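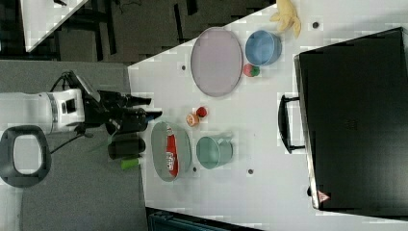 Gromness tax break audit comes up short of the sales pitch

Gromness hired an outside firm to hunt for property owners claiming tax breaks they don't deserve. The returns so far are thin, and the town's own numbers leave plenty to ask about.

Tiveveo, the contractor, was brought on in February after telling the council that "a significant share" of senior and owner-occupant discounts were probably improper. It has now checked 3,104 accounts. It flagged 85 of them.

A flag is only a question, and the assessor's office concedes that many of these may have simple answers, such as a mailing address that doesn't match or a spouse's name missing from a deed. Two owners have paid back taxes. The office would not say how much they paid.

Tiveveo keeps a cut of whatever is collected, a setup the town describes as free to taxpayers. That description skips over staff time. Two clerks have been pulled from regular duties to answer letters and phone calls, and the town has not put a price on their hours.

Several owners on Arrieta Street said the first letter they got read like a bill. It gave them a deadline and mentioned a penalty, but did not explain how to appeal. The town says the wording has been changed. A copy of the new letter was not available.

Deltela, a rival firm that lost the bid, had offered to do the work for a flat fee. Council minutes do not show that the two offers were ever compared on cost.

The contract is up for renewal in September 2024.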